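The Street That Sells in Winter

When I moved to Totdale eight years ago, Justbridge Lane had two shops and many closed doors. Now it is difficult to find a place to stand there before the holidays. The secondhand market opens on 22nd December and stays until the middle of January. Up to 400 people come in one morning, and the bakery Bednárik sells its poppy seed rolls from the window.

I like that the prices are written by hand. In Tristthorpe, where I lived before, everything had a printed label and you did not speak with the seller. In Totdale you must ask, and then you hear the whole history of a lamp.
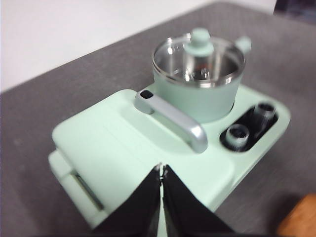
Toys are the part of the market that I understand least, as I have no children. But I stop at those tables the longest. The colors are softer than in my own childhood, when all was red or yellow. A play stove comes now in pale mint green, with round corners, and I would gladly have a real one like this in my kitchen. My own is brown and the landlord will not change it.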